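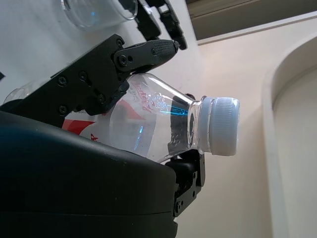
Visit to the Dirnby spring and bottling works, 25th April

We parked at the Tapley end and walked up the lane, a slow climb with a handrail for the last part. The open day started at the spring house, a low stone building that is normally locked. You go in by small groups and look down through a grate at the water. It was dark in there and the floor was slick, so wear decent shoes.

The guide said the spring gives 1070 gallons an hour in a normal year and drops off by October. The first works was put up by the Darov company, who sold the water in stone jars and went broke. The old jar store is now the museum room. It has 139 jars on open shelves, most with the Darov stamp, and a wall of letters from customers complaining about broken corks. I could have spent longer on the letters.

The filling hall was next. We watched from a walkway behind glass. It is loud even so, and I missed half of what was said about the rinsing line. The whole tour took about 45 minutes.

Lunch was soup and bread in the yard. The line was long but moved. There is a tasting table by the gate with water from three depths. The deepest one tastes of iron and I did not finish mine.

Parking is free. The spring house closes an hour before the rest, so go there first.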